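Home | Members | Minutes | Tool Library | Newsletter | Contact

Branlow Shared Workshop
Minutes of the Monthly Members' Meeting
10/05/2022

Held in the main room, on the stools that wobble, the stools that do not having been taken by those who came early. The chair opened the meeting once the dust extractor had been switched off and again once it had been switched off properly.

1. Minutes of the previous meeting

Accepted with one correction. The word "sanded" in item 4 should have read "sanctioned." The member concerned asked that the correction be noted with some warmth.

2. Money

The account stands at $600 after rent. Of this, $400 is already promised to the electrician, who has been patient in writing twice. A proposal to spend the remainder on a better coffee maker was seconded before it was finished being read out. It failed on the vote, narrowly, with murmuring.

3. Boards and tabletops

This item took up most of the evening, as it did last time.

The maple board for the blue table was discussed first. Members will recall that the old board, supplied by Ganetard, had a dip in the middle deep enough to hold a spoonful of soup, and that a member had tested this. The new one was glued up in house from strips left over from the Wimuvano countertop job, so the wood cost us nothing. The glue did not cost us nothing, and the receipt has been handed in.

It was agreed that the glue-up is better than anyone had predicted. Two members who had predicted otherwise were present and took it well. 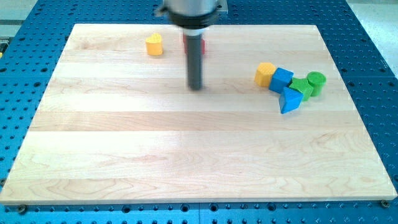
Item 3: the maple board on the blue table, bolts at the near corners.

There was a long exchange on the finish. One side holds that a shiny board is a pleasure to look at and easy to wipe. The other side holds that a shiny board throws the ceiling lights back in your face and makes a pencil line hard to find. Both sides were invited to put their case in two minutes and both declined the limit. Decision: the gloss stays through the end of May, and then we look at it again. A member asked for "satin" to be recorded as a dissenting word. It is recorded.

On whether the seams should show: they do, faintly, and the meeting was content. A suggestion that the strips should have been sorted by color before gluing was thanked for arriving after the glue.

Reminders for anyone using the board:
- No drilling into it. The table under it has plenty of holes already.
- No hot pans, glue guns or lunch.
- Leave the bolts alone unless you are moving the board, and put them back in the same holes.
- Small bits left on the blue surface go in the tray at the end of the session. The holes eat screws.

The Chatzigeorgiou vise was raised under this item by a member who felt it had been neglected. It has been neglected. It will be oiled.

4. Tool library

The inventory lists 53 clamps. The shelf holds 17. The chair read both numbers aloud and waited. After a pause, several members remembered things in their garages. Amnesty until the next meeting, no questions, box by the door.

The request for a second label maker was turned down on the grounds that we cannot find the first one, which was labeled.

5. Noise

The neighbors have written again about the planer. It was agreed not to run it after eight in the evening, and to stop calling it "the quiet one" in our replies.

6. Any other business

A member offered a free piano, not in working order. The offer was declined with thanks. The member explained that it was already in the van. The offer was declined again.

The broom with the split handle has been repaired with tape for the third time. A new broom was approved without debate, the only item of the evening to manage it.

Actions
- Pay the electrician.
- Oil the vise.
- Buy one broom.
- Bring back clamps (you know).
- Put the question of the board's finish on the next agenda, near the end.

Meeting closed when the heating went off. Stools to be stacked by whoever was sitting on them.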